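4. Setting up odds alerts and the line tracker

Read this section before you turn anything on. Walunness ships with every alert active, and the default settings will have your phone buzzing through an entire basketball evening over half-point moves that mean very little.

4.1 Connect a line feed

1. Open Settings, then Feeds.
2. Choose Trindanska or Minhas. You can run both, but see the note below.
3. Paste in the key from your feed account and press Verify.
4. Wait for the status to read Live. If it still reads Pending after 2 minutes, press Verify again. Do not paste the key a second time, or the feed will be listed twice and you will get every alert twice.

Note: The two feeds don't always agree. Minhas posts opening spreads earlier, and the early numbers are often replaced before tip-off. Running both gives you a "consensus" line, which is a generous name for an average of two numbers.

4.2 Set your thresholds

1. Go to Alerts, then Spread Movement.
2. Change the default of 0.5 points to 1.5 points or higher.
3. Under Totals, set the movement you care about. Leave it blank if you don't bet totals.
4. Under Moneyline, enter the change in cents. The tracker accepts values up to 150.
5. Press Save on each tab. There is a Save All button on the last tab, but it only saves that tab.

Caution: An alert tells you that a line moved. It does not tell you why. The app's "Sharp Action" badge is worked out from the speed of the move alone, and a late injury report will set it off just as easily as a big bettor will. Treat the badge as decoration until your own records say otherwise.

4.3 Test before you rely on it

1. Open Tools, then Replay.
2. Load the sample season file. It holds 292 games.
3. Run it with your thresholds and look at the Missed column.
4. If you see more than 100 alerts, raise the spread threshold and run it again.

Note: Replay also shows a profit figure. Ignore it. The figure assumes you got the best price on the screen at the moment of each alert, and few people ever do. We have asked for it to be taken out.

4.4 Bankroll link (optional)

1. Open Bankroll and choose Grustum from the list of ledgers.
2. Enter your starting balance by hand. Automatic import reads pending bets as losses.
3. Set a daily limit. Lowering it works at once - raising it takes a full day, and that delay can't be switched off.

Caution: The suggested stake is based on the win rate you type in. Type in a hopeful number and you'll get a hopeful stake.

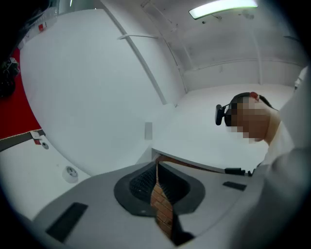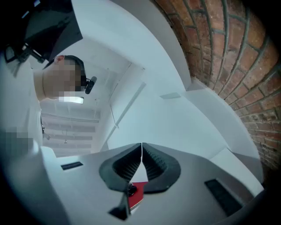 Reader comment on this section: I followed 4.2 to the letter and still got three alerts for one move in May. Both feeds were on, and each sent its own before the consensus alert came through. Turning Minhas off fixed it. Step 3 of 4.1 could stand to mention that, given how many of us will tick both boxes without reading the note.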